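Subject: Re: [homebots] Can anything make breakfast yet?
From: Nikau Pryor

On a February morning, Puspita Nair wrote:
> I keep seeing clips of arms folding shirts and loading
> dishwashers. My question is smaller. Could one make my
> toast while I find my shoes? Has anyone on here got
> past 2 for 2 without somebody hovering?

Ha, Puspita, you picked the one I've been losing sleep over! We did a long run of toast at Lornstead last month, 100 tries, and the arm got the slice into the slot on 74 of them. Sounds okay until you picture 26 breakfasts on the floor (or wedged in sideways, which is worse). Bread bags are a whole other misery, and I'm not claiming anything there.

Pui-shan thinks we should stop fussing over the slot and work on clutter, and I'm coming around to that. A bare table is easy. A real counter has jars and cereal and a fruit plate all crowding in, and shiny metal everywhere you look.

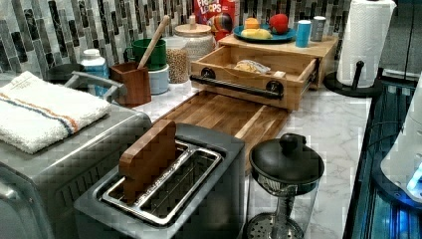
1 min read

The brown piece standing in the toaster is wood, so please nobody push the lever down! It's stiff, and real bread isn't, so knock a few points off any number you get with a stand-in like that. I'd still take 8 in a row over one pretty clip.

Man-lok, did you ever try yours with soft rolls?

Nikau

2 comments · 8 shares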